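换季布草更换与洗衣房调整说明

各位住客、各位同事：

入秋以后，楼里有几项和床品、洗衣有关的安排要变，集中在这一期里讲一遍。去年这个时候我们是分三次通知的，结果有人只看到第一封，到了二月还在按夏天的时间送洗，所以今年放在一起写，篇幅长一点，请耐心看完。

先说更换的周期。夏季是每9天换一次床单和枕套，从本期通讯发出之日起改为每14天一次，被套同步。周期拉长的原因是秋冬出汗少，床单的实际脏污程度比七八月份低得多，而每洗一次，布料的寿命就短一截。如果您觉得两周太久，可以随时到一楼前台登记，单独加换，不另收费。过敏体质的住客请在登记本的备注栏写明，洗衣房会改用无香型洗涤剂，并且多漂一遍。

这次换上的床单是从Pivard订的，一共260套，全部为精梳棉，平纹。选平纹是Anca Ursu的意见。她管洗衣房第六个年头了，对缎纹一直不太赞成，理由是缎纹刚铺上去好看，洗到二三十次以后容易起毛、勾丝，烘干机里稍微碰到拉链就是一道印子。平纹手感硬一些，头几次尤其明显，有人会觉得像纸。多洗几次会软下来，请不要自己加大量柔顺剂，柔顺剂会在棉纤维表面留一层膜，吸湿反而变差，毛巾更是如此。

旧床单的去向也有人问过。还能用的，洗净后捐给Nalusley的动物收容站，他们冬天需要大量垫布。破损的裁成抹布，留给后勤自用。以前有住客想把用惯了的旧床单买下来，这件事可以商量，请在旧床单收走之前跟前台说，收走以后就混在一起，没法再找。
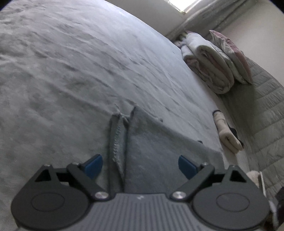

再说铺床。楼里大床和单人床的床单尺寸不同，今年在四角的缝边上做了区别：大床是深蓝色线，单人床是白色线。铺之前翻开一个角看一下就知道，不必整张抖开来比。床单长边有一条稍宽的折边，这一头朝床头。四角的包法还是老办法，先把床尾整个掖进去，再把侧面提起来，压出一个斜角，最后把垂下来的部分塞到床垫下面。斜角压在四十五度左右最牢，太平了翻两个身就松。

夏天有几间房反映床单老是往一边跑，我们检查过，多数是床垫保护垫用旧了，松紧带没了弹性。这批保护垫已经列入更换清单，分两批到，第一批先给三楼和四楼。还没轮到的房间，可以来领一套床单夹，一共四只，夹在床垫底下的四个角上，退房时请留在房间里。

洗衣房的时间也有变动。自助区原来开到晚上十一点，改为十点，最后一次投洗请在九点之前开始，洗加烘走完正好关门。清晨那一段不变，仍是六点半开门。之所以提早一小时，是二楼靠洗衣房那一侧的几位住客多次提到烘干机的声音。Ileana Cârstea去测过，机器本身没有毛病，问题出在墙后面那一截排风管，固定件松了，转速一高就跟着震。固定件已经订了Cozma的配件，到货以后会停用自助区半天来装，具体哪一天会提前贴在门上。装好以后如果声音确实小了，我们再讨论要不要把时间改回去。

价格方面，投洗一次的费用不变。烘干改成按时间计，不再按次，薄的衣物二十分钟就够，不必付整场的钱。洗衣卡在前台充值，旧卡里的余额照常使用。

滚筒的容量请大家留意。自助区的机器标的是9公斤，指的是干衣重量。一套大床的床单、被套加四只枕套，放进去已经过半，再塞两条浴巾就满了。装得太满，衣物翻不起来，漂洗不净，领口和被角常常留着洗涤剂的白印。被套在下水之前请把扣子或拉链合上，否则小件会全部钻进被套里，烘出来外面是干的，里面一团还是湿的。这种情况上个月Anca碰到过好几回，有一次从被套里掏出一整套睡衣和三只袜子，至今没有人来领，目前放在洗衣房门口的失物筐里。

温度的建议如下。床单、枕套用六十度，可以去掉大部分螨虫和汗渍。深色被套用四十度，头两次单独洗。羊毛毯和蚕丝被不要放进自助区的机器，请交给前台，我们每两周统一送到Jotirano干洗，取回后电话通知。羽绒被可以机洗，但自助区的滚筒太小，也请交前台，送去的那家有大容量的机器。

枕头容易被忘掉。枕套换得勤，枕芯一用就是好几年。把枕芯对折，松手以后如果不能自己弹开，就该换了。各房间的枕芯本季度由客房组逐间检查，检查当天请把私人物品从床上收走，其他不需要准备。自带枕头的住客，请在枕头上别一张写有房号的布条，前台有现成的，免得换洗时被一起收走。去年为了找一只荞麦枕，客房组把整个库房翻了一遍。

晾晒的地方，天台东侧的晾衣绳照旧开放，夹子在门后的桶里。风大的日子会把天台门锁上，遇到这种情况请用烘干机，或者用各层走廊尽头的折叠架。折叠架用完请收起来靠墙放，不要留在通道中间，消防检查时这一条每次都会被写进去。

暖气在下月初试运行，届时请不要把湿床单搭在暖气片上。棉布盖住暖气片，房间升温会慢很多，铁锈也容易沾到布上，锈渍用普通洗涤剂洗不掉。已经沾上的，送来之前不要用含氯漂白剂处理，漂过以后锈色会更深，直接交给洗衣房即可。

厚被的发放从本周开始，凭房卡领取，每张床一条，颜色不挑。领取时间是下午两点到六点，地点在一楼储物间。夏凉被请叠好一并带来交换，不用自己洗。

对以上安排有意见，可以写在前台的本子上，也可以直接找Ileana或者Anca。上一期关于毛巾颜色的投票还没有收齐，仍缺五楼的几张，请五楼的住客尽快补交。

客房与洗衣组
2026年10月23日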